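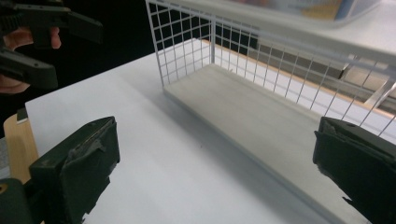
Worn finger pads on hand-held grippers: does pad condition confound a demonstration dataset?

Home Topics Unanswered Tags Members Log in
Search this site Enter keywords Go

Posted by tmarsh_lab in Manipulation / Data quality

We record two-handed demonstrations with hand-held grippers, one per hand, each with its own camera. The task set is tabletop tidying around a white wire basket with a solid floor. A policy is then trained on the wrist views and the recovered gripper trajectories.

The pads on the right-hand gripper are scuffed and peeling, and a strip has torn away at the upper corner of one of them. The pads are in view in every image from that camera. Two concerns:

1. Friction. A worn pad may need a tighter closure for the same object, so the recorded gripper width would drift over the collection period.

2. Appearance. The torn edge is a fixed visual feature. If the pads are replaced halfway through, the policy sees two kinds of finger and could tie one of them to whatever tasks we happened to record in that half.

We compared policies trained on Gronia (recorded before a pad change in July) and Provener (recorded after). Provener did better on basket placement. The operators had more practice by then, so I don't trust the comparison. Is there an accepted way to separate pad wear from operator skill?

Noreen Coughlan
Accepted

Your two sets differ in pads, operators' experience and probably lighting. No analysis afterwards will recover the pad effect from that. You need a crossed design.

Use 2 pad conditions (worn, new) and 4 operators. Every operator records every task under both conditions, in alternating blocks, with the starting condition balanced across operators. Keep the worn pads when you take them off, so they can go back on for the later blocks. Keep the number of accepted demonstrations equal in each cell.

Train on worn only, new only, and the mixture. Evaluate each policy with both kinds of pad on the robot. Use at least 3 training seeds per policy, or seed variance will swamp a small effect. The off-diagonal cells (trained worn, tested new, and the reverse) are the informative ones. If performance falls only there, you have a mismatch problem and the demonstrations themselves are fine. If the worn-only policy is poor in both columns, look at the demonstrations.

We ran this on the Daly set. Mismatch cost us nearly 5 percentage points on thin objects and nothing measurable on boxes. The mixed policy was level with the matched ones. I would not carry those numbers over to a different pad material.

For the appearance question alone, mask the finger region in the images and retrain. The fingers sit in a fixed place in the wrist view apart from opening and closing, so a mask driven by the recorded width is enough. Masking also hides contact, so expect some loss on grasping whatever the pads look like. Compare masked worn against masked new, never masked against unmasked.

Log pad changes per episode, for each finger separately. Edited Oct 18, 2022 to correct the masking paragraph.

pelletjam

Just change the pads more often. We use whatever foam tape is in the drawer and the policy copes.

r_okafor_cal

Check the width calibration before running any of the above. If the zero is set by closing the fingers fully, pad thickness goes straight into it. A compressed or missing patch shifts zero, and every width recorded afterwards carries the offset. On Nundonano we took this for drift in operator behavior until we plotted the closed reading by session and found a step at each pad change.

Record a full close and a full open at the start of each session and correct per session. If you no longer have closed readings for your July sessions, grasps on an object of known size will give you the offset, provided the object is stiff.

I agree with Noreen on the crossed design. Do the calibration first, as it would show up in her table as a pad effect.

Contact Terms Copyright the contributors Back to top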